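4.2 Submitting your abstract in Plomska

Before you start, please prepare the title, the names of all co-authors and the abstract text. The submission page closes after 30 minutes without activity, and text which is not saved will be lost.

1. Log in to Plomska and choose the call for papers of your conference.
2. Click New submission. Select one panel only, for example Law and Institutions.
3. Paste the abstract as plain text. Footnotes are removed by the system - please put references in the text.
4. Add the co-authors in the order of the printed program.

Note: An author can appear in a maximum of two submissions.

5. Click Save, then Submit. The status changes from Draft to Received.

Caution: After the status is Received, the title can not be changed by the author. Write to the panel chair. 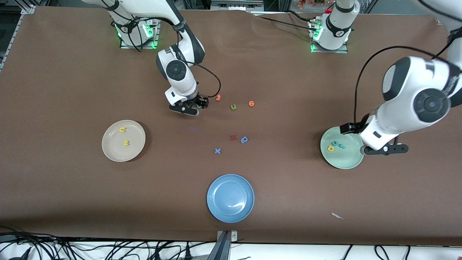
4.3 Withdrawing a paper

1. Open My submissions and select the paper.
2. Click Withdraw and confirm with your password.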